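Graddale Kitchen Trials

The Graddale Kitchen Trials are a series of comparative tests of robot arms, end effectors and arm controllers conducted at the Fitthorpe laboratory under the direction of Mateja Mujić. The programme uses a child-sized play kitchen as its standard workspace, allowing small doors, handles and knobs to be approached within the reach of a tabletop arm.

Background

The trials were established to compare two controllers, Evton and Fogh, on identical hardware. Earlier work at Fitthorpe had relied on blocks and trays, which placed few demands on wrist orientation. A kitchen with an oven, a sink and a tap was adopted in their place.

Method

Each controller is assigned 300 attempts, divided among 31 task variants. An operator resets the fixtures by hand between attempts. Success is judged by two reviewers, working independently, and disputed attempts are excluded from the published totals. Fingers are replaced on a fixed schedule, and the same two-finger gripper is used for both controllers. Grey or grey-green cloth is hung behind the unit to limit background variation.

Reception

The protocol has been criticized for its reliance on a single model of arm. A revised edition, scheduled for September, is to add four gripper types and a separate score for contact with the cabinet panels.

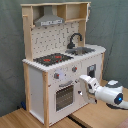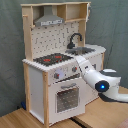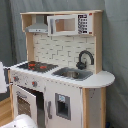
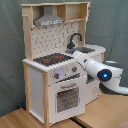
Play kitchen workspaces used in the trials, each with a range hood, a black stovetop and a sink. The oven door is open in the third view.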